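## 4. Incident du banc de pliage et analyse de la défaillance

Le projet Priranari porte sur l'apprentissage du pliage de vêtements à partir de démonstrations réalisées avec des pinces portatives. La politique apprise est ensuite exécutée sur le bras du laboratoire, piloté par le contrôleur Flosska. Cette section traite de l'arrêt intempestif survenu lors de la deuxième campagne d'essais.

### 4.1 Faits constatés

Au cours de l'essai 12, le doigt gauche est resté fermé sur l'encolure d'un T-shirt alors que la consigne d'ouverture avait été émise. Le bras a poursuivi sa trajectoire de retrait, le tissu s'est tendu et le support de table a basculé. L'opérateur a actionné l'arrêt d'urgence. Aucun blessé ; une vis de bridage cisaillée.

Le journal contient l'entrée suivante, répétée jusqu'à la coupure :

`gripper_left: code 404 – width reference not found`

### 4.2 Recherche de la cause

Trois hypothèses ont été examinées :

- blocage mécanique des doigts : écarté, la course à vide est complète ;
- perte de communication : écartée, les trames du bus sont continues ;
- référence d'ouverture absente : retenue.

La table de calibration associe à chaque pince un identifiant et deux valeurs de butée. Le script d'import, écrit pour des noms en ASCII, supprimait sans avertissement le caractère 左 (gauche) des identifiants. L'entrée correspondante n'était donc jamais retrouvée et le contrôleur conservait la dernière largeur valide – en l'occurrence, la position fermée.

### 4.3 Conséquences sur les données
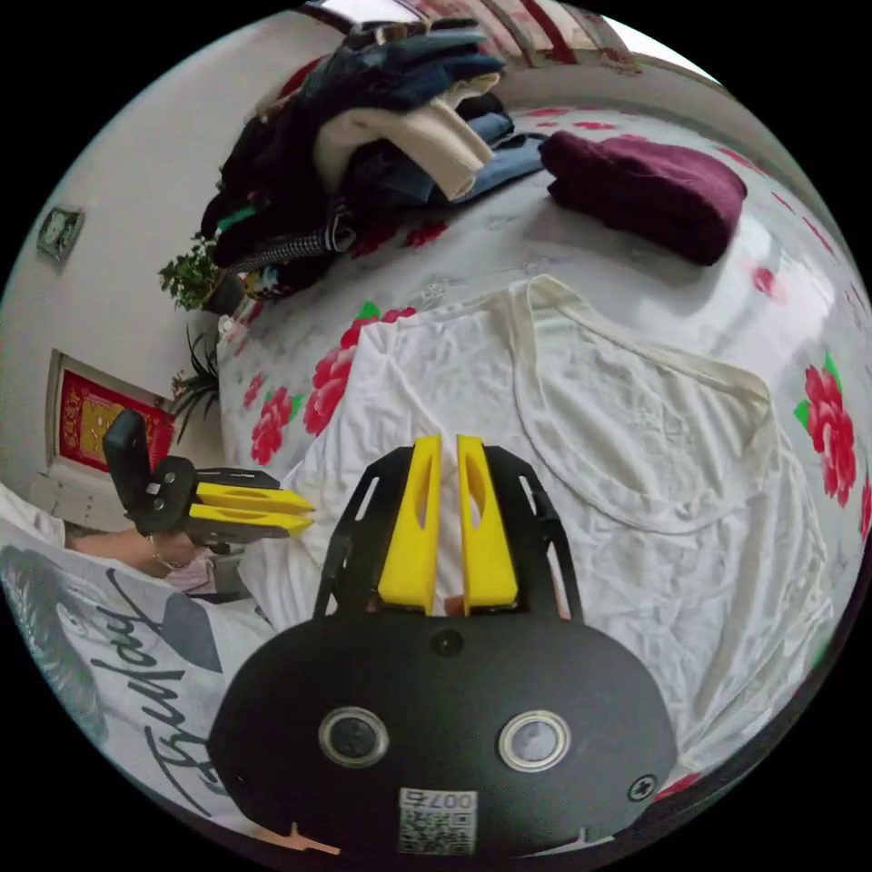

Les démonstrations ont été rejouées une à une avec la table corrigée. Sur l'ensemble du lot Clanemora, 19 séquences présentaient une largeur gauche constante et ont été retirées de l'apprentissage. Les poses ne sont pas affectées, le suivi de position étant indépendant de la calibration des doigts.

### 4.4 Mesures correctives

1. Lecture des identifiants en UTF-8 et rejet explicite de toute entrée inconnue.
2. Passage en arrêt contrôlé si la référence de largeur manque pendant plus de 2 cycles.
3. Limitation de l'effort de retrait tant que l'ouverture n'est pas confirmée.

La mesure 3 n'a été validée qu'en simulation. Le seuil d'effort reste à régler sur tissu épais, le modèle de contact Leblanc sous-estimant le frottement au niveau des coutures.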